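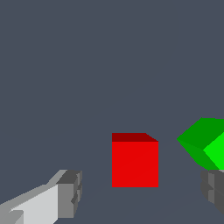

Bevor ein Greifprogramm an den realen Arm geht, wird es in der Simulation abgenommen. Für die Übungen in diesem Kurs gilt die Hausregel des Labors Funelden in der Fassung vom April. Sie regelt, wann ein Greifversuch als gültig zählt, was protokolliert wird und wer freigeben darf. Geprüft wird immer zuerst die Lage des Greifers zum Zielobjekt. Der rote Würfel liegt zwischen den beiden Fingern, aber näher am rechten, und rechts davon steht ein verdrehter grüner Würfel, teilweise direkt über dem rechten Finger. Für eine solche Ausgangslage verlangt die Regel eine Zentrierung vor dem Schließen und eine Prüfung des Freiraums auf der Seite des Nachbarobjekts.

3.1 Begriffe

Zielobjekt: das Objekt, das im Auftrag benannt ist. Es gibt je Versuch genau eines.
Nachbarobjekt: jedes weitere Objekt, das der Greifer auf dem geplanten Weg berühren könnte.
Freiraum: der kleinste Abstand zwischen einem Finger und einem Nachbarobjekt über den gesamten Weg, also auch beim Anheben.
Versuch: beginnt mit dem Startbefehl und endet mit dem Ablegen oder mit dem Abbruch. Ein Neustart ist ein neuer Versuch und bekommt eine neue Nummer.

3.2 Regeln für den Anfahrweg

Der Greifer fährt mit geöffneten Fingern an. Die Zentrierung erfolgt über dem Zielobjekt und nicht erst auf Höhe der Auflagefläche. Liegt das Zielobjekt nach der Zentrierung mehr als 2 mm außerhalb der Mitte, wird der Anfahrweg neu berechnet. Ein Ausgleich durch einseitiges Schieben ist nicht zulässig, auch wenn er in der Simulation funktioniert. Am realen Arm verkantet das Objekt dabei leicht, und die Kraftmessung wird unbrauchbar.

Zu Nachbarobjekten ist ein Freiraum von mindestens 9 mm einzuhalten. Wird er unterschritten, gibt es zwei erlaubte Wege: Der Greifer wird um die Hochachse gedreht, oder das Nachbarobjekt wird in einem eigenen Versuch vorher umgesetzt. Bei gedrehten Objekten zählt die nächstgelegene Ecke. Die Flächenmitte als Bezugspunkt ist ein häufiger Fehler in den Abgaben.

3.3 Anforderungen an die Simulation

Eine Abnahme umfasst 200 Versuche mit zufällig veränderter Ausgangslage. Der Startwert des Zufallsgenerators wird im Protokoll angegeben. Farben dürfen zur Unterscheidung der Objekte verwendet werden, das Programm darf die Lage aber nicht allein aus der Farbe ableiten. Einfarbige Flächen ohne Textur und Objekte ohne Schatten sind für die erste Stufe erlaubt. In der zweiten Stufe kommen wechselnde Beleuchtung und Sensorrauschen dazu.

Im Testlauf mit dem Regler Kestel wurden in der ersten Stufe 82 Prozent der Versuche als gültig gewertet. Die meisten Abbrüche gingen auf den Freiraum beim Anheben zurück, der im Programm gar nicht abgefragt wurde – die Anfahrt selbst war in Ordnung. Das Programm wurde deshalb nicht freigegeben.

3.4 Protokoll

Je Versuch sind einzutragen:
Nummer und Startwert
Lage und Drehung aller Objekte vor dem Start
kleinster Freiraum, mit Angabe des Fingers (links oder rechts)
Ergebnis: gültig, ungültig oder abgebrochen
bei Abbruch der auslösende Grenzwert

Ungültige Versuche bleiben im Protokoll. Wer Zeilen löscht, muss die ganze Reihe wiederholen. Die Vorlage liegt im Kursordner unter Drornard, ältere Vorlagen bitte nicht mehr verwenden, dort fehlt die Spalte für die Drehung.

3.5 Freigabe

Die Freigabe für den realen Arm erteilt Tamara Mykhailiuk, in Vertretung Tharindu Gunawardena. Eine Gruppe kann ihr eigenes Programm nicht freigeben. Nach jeder Änderung am Anfahrweg, an den Grenzwerten oder am Greifermodell verfällt die Freigabe. Änderungen an Kommentaren oder an der Ausgabe sind davon ausgenommen, werden aber im Protokoll vermerkt.

Zur Vorbereitung auf die nächste Übung: Skizzieren Sie für die Ausgangslage am Anfang dieses Abschnitts einen Anfahrweg nach 3.2 und geben Sie an, an welcher Stelle des Weges der Freiraum zum grünen Würfel am kleinsten wird. Abgabe als Skizze mit kurzer Begründung, eine Seite genügt.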